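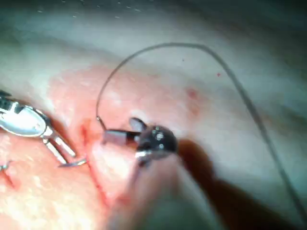 December 31, 2018

Boiler pressure 2 bar at first reading, unchanged by evening. Replaced the washer on the kitchen tap. The old one had hardened and split on the inner edge. Turned the water back on and left a dry paper towel under the joint for an hour. No marks on it.

Went through the rainfall notebook for the year. There are 9 gaps, most of them in September when I was at Leltelberg and Yareli was reading the gauge. Her entries are in inches. Converted them and initialed each one in pencil – the originals stay legible.

The Robles gauge still reads low against mine. Baltazar thinks it sits too close to his wall. I think the funnel is out of level. We agreed to run both side by side at my place for three months before either of us touches anything.

Carola called about the spare logger. It stores 2,000 readings, enough for the winter at the interval I use. Told her I would take it.

Soup, bread, the last of the cheese. Started the new notebook with the same columns as the old one, plus one for wind direction. Bed before midnight. Fireworks woke me anyway.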